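Painted blocks keep chipping at the corners -- strip or touch up?
Board: Finishes and Repairs
22 posts, showing page 1

mpascual_t
December 24, 2024
I have a set of rectangular wooden blocks that were painted on the faces only. The sides were left bare. Two colors, a dark green and a brown with a lot of red in it. They get tipped into a metal bin over and over, and the corners are starting to go. The paint is a water-based enamel from Otness, two coats, no primer. I did them in October and they looked fine for a few weeks.

I would like to avoid stripping them. Can I sand the corners and go over the top, or will I see a ridge?

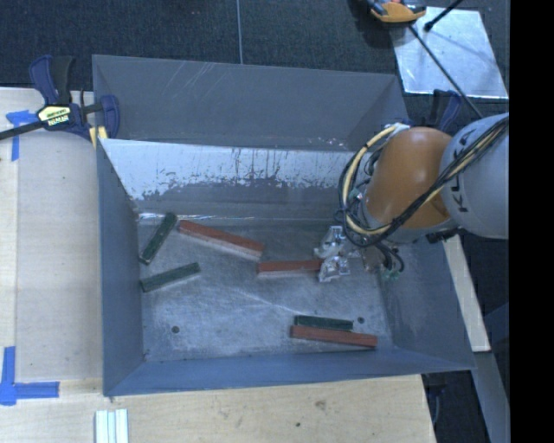 The blocks in the bin, three of each color.

The bin floor is scuffed metal and I can live with that. It's the blocks I want to sort out. I have most of a can of each color left.

grainraiser
No primer is your problem. Enamel straight on wood will hold on a flat face and let go on an edge, every time. Strip them, round the edges over a little, prime, then paint. Anything else and you'll be doing it again by spring.

Selvaraj B
I don't agree that they need stripping. Faces that are sound can stay. Take 220 to the corners, feather it back a finger width, spot prime the bare wood, and put one thin coat over the whole face so the sheen matches. I've done chair rungs that way and they have held up for years.

grainraiser
Chair rungs don't get thrown in a metal box.

Selvaraj B
Neither do most toys, and people repaint those without stripping them. It's six blocks. If the touch-up fails he has lost an evening.

mclaeys
What is the bin for, and does it have to stay bare metal? I'd put a rubber mat in the bottom before I spent any time on paint. We had a sorting tray at the Midtbø workshop with a hard floor and everything that went in it came out dinged. A cut piece of drawer liner fixed most of it. You would have to trim around those two holes in the floor if you need them open.

mpascual_t
Bare metal has to stay. I tried a liner and things bunch up on it. The holes I could cover, I don't use them.
Also, the one lying on the diagonal near the top shows its pale side if you want to see what I mean about the sides being unpainted.

Da-eun
Are you set on leaving the sides bare? A paint line that stops right at a sharp corner is the weakest place you can put it. If you ease the edge first and carry the color a little way around, it has something to hold on to. Or seal the sides with a clear coat and let it lap over the edge of the paint.

mpascual_t
The sides should stay plain, but a clear coat would be fine. Would it yellow?

Da-eun
Water-based won't, or not enough to notice on pale wood. Oil-based will. I use the Musulwood satin, two coats, light sand between.

grainraiser
Clear over enamel that's already lifting just seals in the lifting. Do the tape test first. Press it down on a face near a corner, pull it off fast. If color comes with it, strip. If it doesn't, I'll shut up and you can follow Selvaraj.

Selvaraj B
Fair enough, that's a good test. Try it on both colors -- they may not have gone on the same.

mitalih
Different question. Those white streaks and drips on the upper wall of the bin, is that paint or something else? If it's flaking it will get onto the blocks.

mpascual_t
It was like that when I got it, from a clear-out at Grokholm. It doesn't come off on my fingers. I haven't tried scrubbing it.

mitalih
Try a damp rag with a little dish soap before you repaint anything. If it's mineral, vinegar will shift it, but rinse the metal well and dry it.

mclaeys
And let the enamel cure properly this time. Dry to the touch doesn't mean hard. I give it 2 weeks before anything gets knocked about.

mpascual_t
They were back in the bin after three days, so that may be part of it. I'll do the tape test on one green and one brown tonight and post what comes off.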